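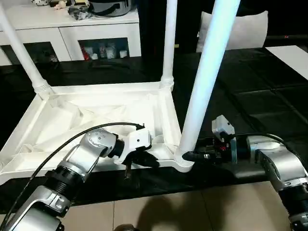

## Cuaderno de taller – diciembre, 16:40

Segunda tarde con las cintas de Sturnik para la reedición que quiere sacar Tai. La hoja de encargo dice «remasterizado desde los másters originales». De momento lo dejo entre comillas. Lo que ha llegado a Plarano son copias de producción, al menos dos de las tres bobinas: en la caja pone «copia EQ» a lápiz, medio borrado, y los tonos de alineación no cuadran con los de la primera.

He alineado el magnetófono con los tonos de la bobina 1 y he pasado la cara A entera. Suena bien, mejor de lo que esperaba, pero «bien» no quiere decir «original». La caída por encima de los 12 kHz es demasiado limpia para ser desgaste. Huele a filtro de corte, del tipo que se ponía al preparar una copia para la planta. Si alguien tiene otra explicación, que la apunte al margen.

### Lo que he medido

- Bobina 1: azimut corregido, sin saltos. Ruido de fondo normal para una cinta de esta edad.
- Bobina 2: empalme flojo antes del tercer tema. Rehecho. El canal derecho entra más bajo y no sé todavía si es de la mezcla o de la copia.
- Bobina 3: dos tomas alternativas que el sello anuncia como inéditas. Una es la misma toma del disco con la voz más alta y sin el segundo estribillo. Comparada a mano, compás por compás, el golpe de caja se mueve igual en las dos. Eso no es una toma alternativa, es una mezcla de trabajo.

La otra sí parece distinta. Otro tempo, otro final, y el bajista se equivoca en el puente. Me gusta más que la publicada, aunque eso no lo va a poner nadie en la carpeta.

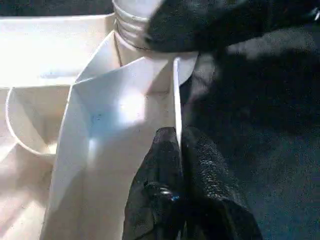 *Bandeja blanca de plástico con separadores.*

### Transferencia y comparación

Transferido todo a 96 kHz / 24 bits. Tai pide entregar a 192 y no veo para qué, con ese corte en agudos. Lo haré si insisten – el archivo pesará el doble y tendrá dentro lo mismo.

Prueba a ciegas esta mañana con el CD de hace 25 años, igualando volumen. De cuatro fragmentos, en dos preferimos el CD. Sin igualar volumen ganaba siempre la transferencia nueva, claro, por estar más alta. Pido que a partir de ahora no se escuche nada aquí sin igualar antes. Ya nos pasó con el directo y acabamos defendiendo dos decibelios como si fueran un hallazgo.

Sobre la ecualización: el borrador de la cara A tenía un realce en 3 kHz que quito. En el monitor pequeño daba presencia; en los grandes, a la segunda canción ya cansaba. Sin limitador para el vinilo. Para digital, lo mínimo, y que se quejen.

### Planta y tirada

Stokville confirma una tirada de 3.000 en negro y 936 en color. El color lo ha elegido el sello y sale más caro en la tienda. La planta asegura que el ruido de superficie es idéntico. No digo que no, pero quiero una prueba de prensado de cada compuesto, no solo del negro. En el último encargo la prueba vino en negro y las devoluciones fueron por el otro.

Número de trabajo en el registro: 3.731. Apuntadlo así en las cajas, sin abreviar.

La cara B se va de duración si meten la toma buena. O se quita el instrumental o se corta más bajo de nivel. Yo quitaría el instrumental, pero la nota de prensa ya lo nombra.

### Pendiente

- [ ] Preguntar a Tai de dónde salieron las bobinas 2 y 3, y si existe otra copia.
- [ ] Proponer que cambien «másters originales» por «cintas analógicas». Dudo que hagan caso.
- [ ] Repetir la bobina 2 con los cabezales limpios antes de tocar el balance.
- [ ] Pedir a Stokville las dos pruebas de prensado.
- [ ] Escuchar otra vez el puente de la toma distinta. El fallo del bajo se queda.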